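Vilix (método)

Vilix es un método de aprendizaje por imitación en el que una persona maneja pinzas de mano y el robot, más tarde, intenta estar a la altura. Se presentó en septiembre dentro del proyecto Troris.

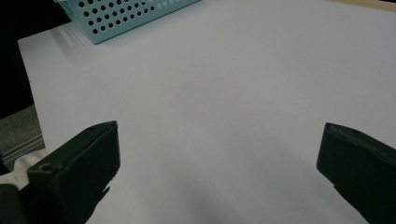
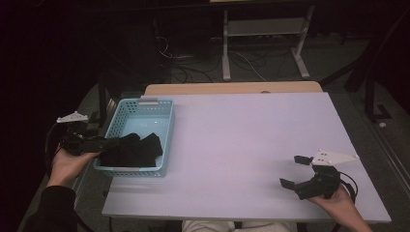
Cesta azul claro y pinzas de mano sobre una superficie clara.

Con 40 demostraciones, la política resolvió 71 de cada 100 intentos con telas; con 14, apenas 13, cifra que sus autores califican de «preliminar». La variante Doãn añade una segunda pinza y, según sus críticos, el doble de cables.

Véase también: Stunditgate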